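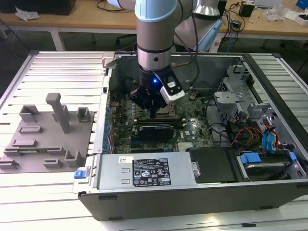
Comparing Two Grippers on a CPU Socket

The test uses an open desktop tower laid on its side on the slotted table, with the arm coming in from above. We compared the Zulent and Kälin two-finger grippers on the same arm with the same controller settings. The fixture plate stays to the left of the case for both.

1. Set the tool center point again after every gripper change. Values carried over from the other gripper put us 2 mm off at the socket.

2. Route the wrist cable with enough slack for a full turn of the last joint. Jog through the turn by hand before running a program.

3. Stop the arm over the processor area and check clearance on all sides. The power supply and the drive cage limit how far the wrist can tilt. 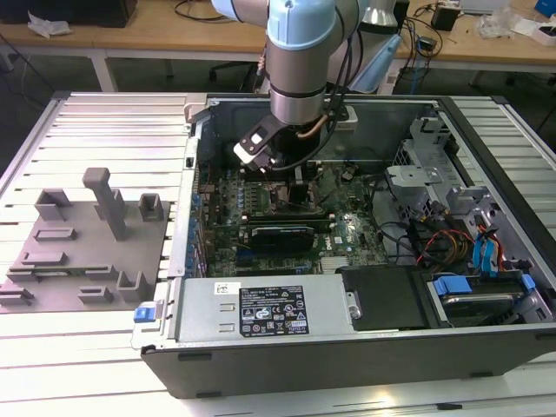 Rajkumari Sengar

4. Open the socket lever and retention frame fully. Approach straight down at low speed and close on the two opposite edges of the processor. Keep the fingers off the contacts.

5. Start at 3 N and raise the force only if the part slips. Log every attempt, including aborted ones. We ran 21 per gripper.

6. Check tilt in the wrist camera view before lowering. If the processor is not parallel to the socket, back off and regrip. Do not correct the angle while the pins are in reach. 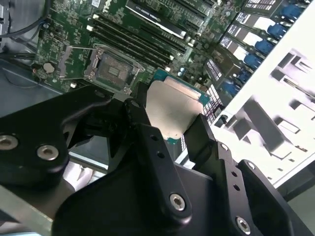

Wrist camera view: processor between the fingers, socket open.

The Kälin needed fewer regrips. The Zulent was quicker to mount and has the simpler force command. Logs from March are in the Peloncombe folder, one file per gripper.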